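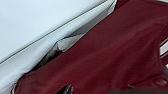 How to Wash Dark Red Towels Without Ruining Everything Else

Most of the advice on this is folklore. Vinegar does not "lock in" dye. Neither does salt. I tried both on a set of Prinoretti towels in May and the rinse water came out just as pink as before.

What you can do is get the loose dye out early.

1. Wash new towels alone, 2 times, before anyone uses them. Cold water, normal detergent.

2. Skip fabric softener. It coats the loops and the towel stops soaking up water.

3. Test before you mix. Wet one corner, press it hard against a white rag and wait a minute. If the rag is pink, keep washing them alone.

4. After that, wash with other darks. Labels often allow hotter water, but I stay under 40 °C (104 °F) unless someone has been sick.

5. Tumble on low for 50 minutes, then check. Dryer sensors are optimistic about thick hems.

Color catcher sheets? They pick up something – I've seen them come out gray – but I wouldn't bet a white shirt on one.

If a shirt does turn pink, keep it out of the dryer. Soak it in oxygen bleach overnight, if the label allows, and wash again.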